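The Marble Table, Two Months In

30 July 2023

So the table is staying. I know I said back in May that I was giving it until the end of summer, and a few of you wrote in to tell me I'd be sick of brown by then, but I've made up my mind early and I'm keeping it!

For anyone who missed the earlier posts (there were a lot of them, sorry), I'd spent most of the spring looking at white tops. White marble, white quartz, a sort of oatmeal-colored thing that looked lovely in the store and like old putty once I got the sample home. Then I went along to Zelier to return that sample and there was a dark brown slab leaning against the back wall, all cracked through with white and tan, and I stood in front of it so long that the man at the desk came over to see if I needed a chair. I didn't need a chair. I needed to go home and measure.

My friend Hye-jin was against it. She has a very dark dining table and says she spends her life chasing dust across it with her sleeve. She's right about dust on a plain dark top, I think, but the veins on this one are so busy that crumbs just sort of join in. I've put my hand down on toast more than once. That's my main complaint after two months, and I can live with it.

The other thing I worried about was the shine. I'd asked for a honed finish, got talked out of it, and went home grumpy. A polished top shows every fingerprint when the light is low, and for the first week I was out there with a cloth every time somebody leaned on it. Then I stopped. Now it gets one wipe in the evening with warm water and a tiny bit of dish soap, and a dry with an old T-shirt, and that's the whole routine. No vinegar, no lemon, no all-purpose spray. I had a bottle of Flalitex stone polish that came with the delivery and I've used it exactly once, on the underside of my own enthusiasm, which is to say I got it all over the floor and nearly went over in my socks.

Now, the walls. They were a cream color when we moved in, and cream next to that brown looked like a cup of coffee somebody had forgotten about. I tried a green (too much like a bank), and then a gray that turned blue every afternoon. The lavender was the tester I'd bought as a joke. It's very pale, really just a whisper of purple, and it does something wonderful to the tan patches in the stone. They go warm, almost like caramel. I did the back and then chickened out and left the two sides cream for a while, and it looked like I'd run out of paint, so I went and did the sides as well. Much better. It feels like one little space now and the table sits in it properly.

The black posts in the back corners were going to be painted over too. I'm so glad I ran out of steam! With the pale walls behind them they look like somebody drew the corners in with a marker, and I like how they lean outward as they go up.

What I can't decide on is what goes on the table. I've tried a vase (too tall, you lose the wall), a tray (it hides the stone, so why did I buy the stone), and a fat ceramic pot from Cârstea that I love dearly and which looked like a brown thing on a brown thing. At the moment I'm using a plain clear glass bowl, and I think it might be the answer. You can look straight through it to the marble and it doesn't fight with anything.
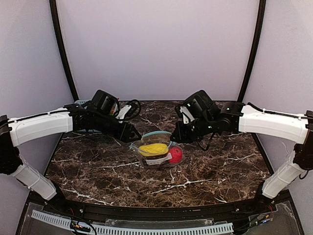 Achilleas Panagiotou

My favorite part is the long white vein that wanders across the front, near the middle. When they were planning the cut I asked if it could end up on the side facing the room and they said they'd see what they could do. It came out better than I'd drawn it.

A couple of you asked what it cost, and I'd sooner not add up the whole thing, but the paint was $56 including the testers I hated, and the delivery was another $100 on top of the slab. Get the delivery. Please don't try to move marble with your brother-in-law.

Next up is the lamp. I have my eye on one from Zillari with a cloth shade, and Hye-jin is already against that too, so it's probably perfect. If you've lived with a lamp near a polished top, tell me in the comments whether the glare drove you nuts.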